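Lenitz Picture Book Contest

The Lenitz Picture Book Contest is a yearly competition for children who write and draw a complete book of their own. It is held in the town of Grasten and is open to anyone aged six to fourteen. Each entry is a real little book with a cover, a title page and a story that runs from start to finish, and the range of ideas is a joy to see. Past entries have followed a snail on a ferry, a bakery run by owls and a very long argument between two left shoes!

The contest was started by the illustrator Dzintra Venckus, who wanted children to find out how much fun it is to turn a page and be surprised. The first year brought in 96 books, mostly from schools in Grasten itself. The most recent one drew 202, with several sent from overseas. 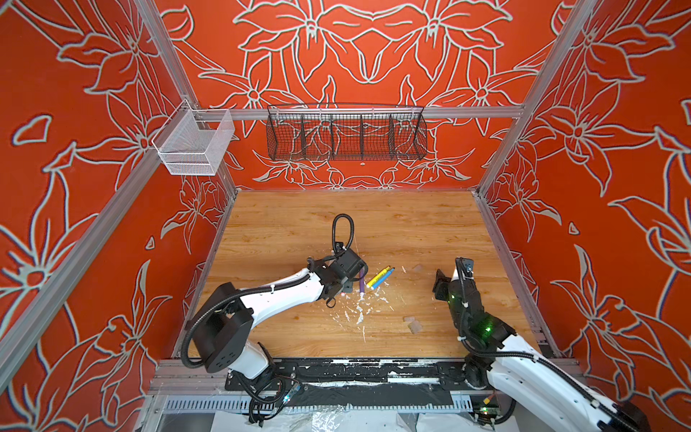
Can two children enter a book together?
Pairs are welcome, and one may write while the other draws. Both names go on the cover, and the age of the older child decides the group.

Rules

Books may be up to 24 pages long, counting the cover. Any drawing material is allowed, including crayon, ink, colored pencil, cut paper and paint. Words may be in any language as long as a short English summary is tucked inside the back cover. Adults may help with stapling or sewing the spine, but the story and pictures have to be the child's own work. Entries open in March and close on 18th June.

Judging

A panel of 4 judges reads every book from cover to cover, and reads it aloud at least once. Žydrūnas Sakalauskas, a bookbinder, has chaired the panel since the second contest and is well loved for his long, cheerful letters to entrants. Marks are given for story, pictures and the way the two work together, with a separate mark for page turns. A book needs 90 points for a gold ribbon, and there is no limit on how many can be given.
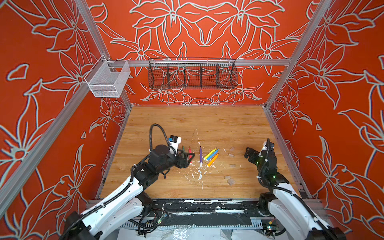

Pale lily outlines on orange-red panels.

Prizes

The winning book in each age group is printed in a small run by Foltico, a local press, and placed in the Grasten library. The Hunt Ribbon, added later, goes to the best first book by a child who has never entered before. Winners also read their books to a live audience, which many families call the best part of the whole event.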